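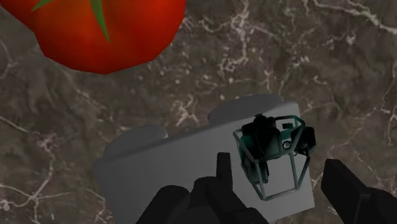

About Marras

Marras is a contract testing laboratory for fresh and processed produce. We measure sugar content, acidity, firmness, dry matter and pesticide residue for growers, packers and canneries. We do not grow, buy or sell produce, and we hold no interest in any company that does.

The laboratory was set up by Yvette Friesen, a food chemist who had spent the earlier part of her career in cannery quality control. It began as a single bench with one refractometer and one titration stand. Residue work was added later, when a second room was fitted with its own air supply and a separate sample entrance. The two sides of the laboratory still run apart. Samples for residue work do not pass through the general preparation area at any stage.

What we test

Tomatoes make up the largest share of our work, followed by peppers, squash and stone fruit. In the last full season we received 3184 sample lots, of which 398 were for residue analysis. A lot is a set of fruit from one field or one greenhouse bay, picked on one day. We do not combine lots unless the client asks for a composite result in writing, and composite results are marked as such on the report.

Soluble solids are reported in degrees Brix at 68 °F. Acidity is reported as percent citric acid for tomatoes and as percent malic acid for stone fruit. Firmness is measured by puncture on whole fruit with the skin on, or by compression if the client's specification calls for it. The two methods do not give comparable numbers, and we will not convert one to the other.

The standard residue screen covers 206 compounds. The current list, with the reporting limit for each compound and crop group, is sent with every quotation. Compounds outside the list can be run on request, subject to the availability of a reference standard.

How we work

Samples are logged on arrival and given a number. From that point the analyst sees the number and the crop, and does not see the name of the client. Each batch includes a blank, a duplicate and a control of known value. If the control falls outside its limits the whole batch is run again at our cost.

Sample records are kept in Wovau, a tracking system written in-house and maintained by Beathag Haldane, our data manager. Clients with an account can follow a lot from receipt to report and download results as a spreadsheet or a signed copy. Raw instrument data is kept for seven years – longer if there is an open dispute over the result.

Turnaround for quality tests is two working days. Residue results take five. During July and the weeks after it, when most field tomatoes come in, we run a second shift on quality tests and the same times apply. Please book residue work ahead in that period.

People

There are 11 of us. Yvette Friesen directs the laboratory and signs all residue reports. Beathag Haldane looks after data, client accounts and the proficiency testing schedule. The remaining staff are analysts and sample preparation technicians, all trained on at least two methods.

Sending samples

Use a rigid box with a liner. Send whole, undamaged fruit, at least two pounds per lot for quality tests and four pounds for residue. Do not wash the fruit and do not freeze it. Put the submission form in a sealed bag inside the box – forms taped to the outside are often lost in transit. Deliveries are accepted on weekdays until 4 p.m. Submission forms, box labels and the current price list are available from the client desk.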